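Der Streuer, der nicht loslassen wollte

Als ich bei Wattimena durch die Tür komme, starren fünf Leute auf einen Bildschirm und keiner sagt guten Tag. Kann ich verstehen! In der Nacht hat die Simulation 905 Griffe durchgerechnet, und morgens stand in der Auswertung eine Zahl, die so schön war, dass Syafiqah Teoh sofort schlechte Laune bekam. »Fast alles erfolgreich«, sagt sie und schiebt mir einen Kaffee hin. »So gut sind wir nicht.«

Es geht um Trundus, den Küchenhelfer, an dem die kleine Firma seit Juli sitzt. Er soll in Großküchen nachwürzen, abräumen, Sachen an ihren Platz stellen. Lauter Handgriffe, über die ich beim Kochen nie nachdenke (man sieht es meinem Herd an).
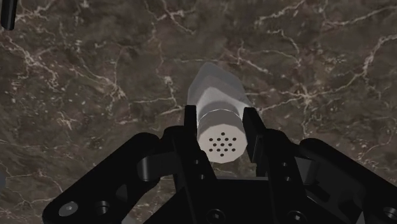 Mein Problem als Laie ist ja, dass ich solchen Bildern erst mal alles glaube. Marmor, schwarze Finger, sieht doch prima aus. Hafiz Tarigan, der die Greifer betreut, schaut ganz woanders hin. Für ihn ist der weiße Streuer, der da auf der Seite liegt, mit den Löchern der Kappe genau zwischen den beiden Fingern, ein heikler Kandidat: facettierter Körper, dazu der Ring am Übergang zur Kappe. Und an genau so einem Ring hing der Fehler. Das Programm meldete »gegriffen«, sobald beide Finger den Ring berührten, egal ob sie hielten oder nur streiften. Beim Loslassen lief es dann umgekehrt: Der Kontakt blieb in der Rechnung kleben, der Arm fuhr weg und zog den Streuer einfach mit.

Lustig, solange es gerechnet ist. Am echten Arm hatten sie den Ablauf zum Glück nur bei gedrosseltem Tempo laufen lassen, trotzdem flog ein Streuer ungefähr zwei Meter weit gegen die Schutzscheibe. Salz überall, sogar in der Tastatur von Relu Dobre, der seitdem mit einer geliehenen tippt und darüber nicht reden möchte.

Jetzt gilt ein Griff erst, wenn das Objekt fünf Sekunden lang in der Luft bleibt. Die schöne Zahl ist natürlich hin. Teoh wirkt richtig erleichtert, und ich habe auf der Heimfahrt noch Salzkörner in der Jackentasche gefunden.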